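4.3 Fitting and checking the fingers

Carry out this section after any finger change, and after every 400 hours of running. Have the Fahy hex key set and a clean dry cloth to hand.

Caution: Press the stop button and wait for the status lamp to go out before reaching between the fingers.

1. Open the gripper fully from the Cinda panel, then stop the arm.
2. Wipe the bracket plate and the finger seat.
3. Offer up the finger and start both screws by hand.
4. Tighten the screws a little at a time, going from one to the other.
5. Check that the rounded fingertip does not rock when pressed sideways.
6. Release the stop and run program 231 at 50 per cent speed with a light, rounded test piece on the plate.

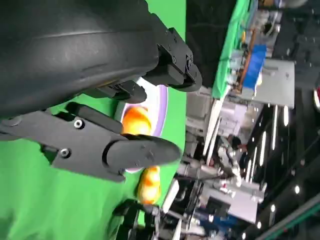

Can the test be run with a hard, square part?
Use a rounded one for the first run - a square part can sit flat against a crooked finger and hide the fault.

If the fingers close unevenly, stop the arm and repeat steps 3 to 5. If the fault comes back, note the error code and leave the arm switched off until it has been looked at.

Note: Fingers from the older Zalano kit use longer screws. Do not mix the two sets.

Section checked by Maeve Ó Riain, 28 Oct 2020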